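4.3 Lavado de prendas delicadas y uso de la bolsa de malla

Esta sección explica cómo preparar y lavar prendas delicadas en la lavadora Brestora instalada en los apartamentos Mirndale. Lea primero la sección 4.2 (Conexión del agua) si la máquina es usada por primera vez.

Antes de comenzar

Compruebe que el grifo de entrada está abierto y que el filtro inferior está cerrado hasta el tope. La máquina no arranca si el filtro queda flojo, y en la pantalla aparece el código 641. En este caso apriete el filtro y pulse de nuevo Inicio.

Separe las prendas según la etiqueta. Las prendas de lana y las de seda no se lavan en el mismo ciclo, aunque la temperatura indicada sea igual.

Preparación de la carga

1. Vacíe los bolsillos y cierre los corchetes y botones.
2. Gire las prendas del revés.
3. Coloque la ropa interior, las medias y las prendas con encaje dentro de una bolsa de malla. Llene la bolsa solamente hasta la mitad.
4. Cierre la cremallera de la bolsa por completo.
5. Introduzca la bolsa en el tambor junto con dos o tres toallas pequeñas de color similar. Una bolsa sola se queda pegada a un lado y el centrifugado se interrumpe.

PRECAUCIÓN: No ponga en la bolsa sujetadores con el aro salido. El aro puede atravesar la malla y entrar entre el tambor y la cuba.

Selección del programa

6. Gire el mando hasta la posición Delicado.
7. Elija 30 grados o Frío. Para lana, solamente Frío.
8. Ponga detergente líquido en el compartimento II. El detergente en polvo no se disuelve bien en agua fría - deja marcas blancas en la ropa oscura.
9. Reduzca el centrifugado. El valor de fábrica es demasiado fuerte para este tipo de ropa; la máquina permite hasta 2000 vueltas en el programa Algodón y este ajuste se conserva en la memoria.
10. Pulse Inicio durante 3 segundos.

Nota: Si el programa se detiene antes de terminar, espere a que la puerta se desbloquee. No tire de la manilla.

Cuidado de la bolsa

Saque las prendas al final del ciclo y cuelgue la bolsa abierta. No la ponga en la secadora. Revise las costuras y la cremallera de vez en cuando, y cambie la bolsa si la malla tiene algún agujero roto.
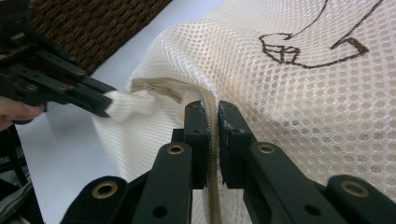 Figura 7. Bolsa de malla blanca con cremallera beige.

Para pedir una bolsa de repuesto, escriba a Yvette MacLeod, en la recepción de Mirndale, e indique la referencia 1739. Las averías de la máquina se comunican a Mervin Marchand. El secado de las prendas se explica en la sección 4.4.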